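Dekberg Community Kitchen
Progress report to the Dunus Fund
Crockery and table equipment grant, second report
September 2024

Background

The Dunus Fund awarded us £2000 to replace the crockery, tidy up the storage and improve the serving arrangements in the lunch room at Dekberg. Our first report covered the sorting out of the old stock and the choice of supplier. This one covers the buying, the first weeks of use, and what is left to do before the grant closes.

For anyone reading who has not seen the first report, the kitchen serves a hot lunch and runs a cookery session for people who want to learn to make simple meals at home. Both use the same crockery and the same cupboards. The old plates and bowls had been given to us over many years and no two shelves matched. A good number were chipped, several would not stack, and the heaviest ones were hard work for older guests and for children.

What has been bought

We ordered from Simanjuntak, who gave the better of the two quotes and let us have samples first. The order was for 100 bowls, the same number of dinner plates, and a smaller quantity of side plates. Everything except four of the side plates arrived whole. The broken ones were replaced without charge with the next delivery.

We had meant to buy plain white throughout. After the samples had been used at a few lunches we changed our minds about the bowls and went for light blue. Guests preferred it, and it makes sorting easier at the sink, as the white pieces belong to the lunch service and the blue ones are shared with the cookery session. The price was the same. We told the fund's office about the change at the time and were told no formal variation was needed.

The bowls are ceramic and glazed, with a rounded side. We looked at melamine, which would have been cheaper and lighter, but the samples we had marked quickly and could not go in the microwave. We also looked at stoneware. It was handsome but too heavy when full of soup, and that was one of the problems we set out to solve.

Alongside the crockery we bought two wire shelf inserts for the tall cupboard, a set of rubber drawer mats, a draining rack for the second sink and a box of cup hooks. The old draining rack has been kept for trays.

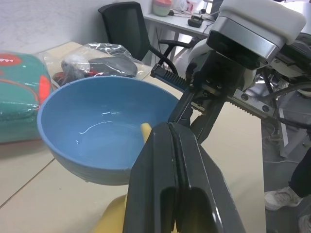
Storage took longer than planned. The tall cupboard had fixed shelves set too far apart, and bowls were being piled so high that the bottom ones could not be got at without lifting the whole stack. With the inserts in, each stack is now no more than ten high. Bowls go on the two middle shelves, dinner plates below them, side plates above. The top shelf is kept for things we use a few times a year, such as the large serving dishes and the jam pans.

We labelled the shelf edges at first with paper labels under tape. Steam from the sink got to them inside a fortnight and they have been done again with printed plastic ones. We have also put a sheet inside the cupboard door showing what goes where. New helpers have found it useful and there is a good deal less hunting about at serving time.

The old crockery was sorted into three lots. Anything cracked or badly chipped was thrown away. Sound pieces that did not stack went to the Clarberg reuse shop, who collected them. A small number of odd bowls were kept for mixing and for soaking brushes after craft afternoons, and these live under the sink so that they do not find their way back to the tables.

How the new bowls are being used

At lunch the bowls are used for soup, stew and pudding. The size is right for soup with room to spare, and for pudding it is on the generous side. We thought about a second, smaller bowl for pudding but decided against it, as it would have meant another stack to store and another thing to wash.

In the cookery session they are used for weighing out, for beating eggs and for holding chopped vegetables before they go in the pan. They stand steady on the table and are easy to wipe clean. They are a little shallow for whisking anything thin, and we use a jug for batter.

We have had breakages. Three bowls have gone since they came into use, two dropped at the sink and one knocked from a trolley. This is fewer than we had allowed for. We have stopped stacking bowls on the upper tray of the trolley and they now go on the lower one only.

One complaint came up more than once in the first two weeks. The bowls get hot at the rim when soup is ladled in straight from the pan. We now let the soup stand for a few minutes before serving and put a side plate under each bowl, which also gives people somewhere to put their bread. It adds to the washing up, but the side plates are quick to do and we have not had the complaint again.

Washing up

The dishwasher takes the new bowls at a slant in the lower basket. On the first try they were put in too close together and came out with food still on the inside. Leaving every other slot empty solved this, but it means an extra load on full days. We tried the upper basket as well and the bowls did not fit under the spray arm.

On busy days, the extra load keeps the last person in the kitchen for some 4 minutes longer than we would like once the cupboards are otherwise shut. We can live with that. If it becomes a nuisance we will wash the last few bowls by hand.

The second draining rack has made more difference than we expected for a small purchase. Pans can be left to drain at one sink while plates are done at the other, and the worktop between them stays clear for drying.

Spending so far

The crockery, including delivery, came in slightly under the quote. The shelf inserts, mats, rack and hooks together cost a little more than we had put down, mainly on account of the inserts having to be bought in a deeper size. Taking the two together we are within budget, and £300 remains unspent. Receipts are attached in the order they were paid.

We would like to use the remaining money as follows, and ask the fund to confirm that it is content:

Replacement bowls, kept boxed in the store, so that breakages over the next two years can be made up from the same range.
Two lidded tubs for cutlery, to take the place of the open trays.
A second trolley, if a sound one can be found at a price that fits what is left.

If the trolley cannot be had for the money we would put the balance towards more side plates. Now that they go under every soup bowl we run short of them when the room is full.

What has not gone to plan

The delivery was split in two and the second part came late, so for a while we were serving with old and new together. This did no harm but it put back the clearing of the tall cupboard.

We had said in the application that we would replace the serving spoons too. We have not done so. Once the drawers were emptied we found enough good ones at the back, and it did not seem right to spend the grant on more.

The cup hooks have not been put up. The underside of the wall cupboard is thinner than we thought and the screws supplied would go right through. Shorter screws have been bought out of our own funds and the job will be done when the kitchen is next closed.

Next steps

Before the final report we will finish the hooks, buy the items above if they are agreed, and go through the whole stock shelf by shelf to give the fund an up-to-date list. We also plan to ask lunch guests for their views on the new crockery, using a short card left on the tables. The wording of the card is being settled now and a copy can be sent on if the fund would like to see it.

The lunch room is open to the fund's visitors on any serving day. A little notice helps us to set an extra place.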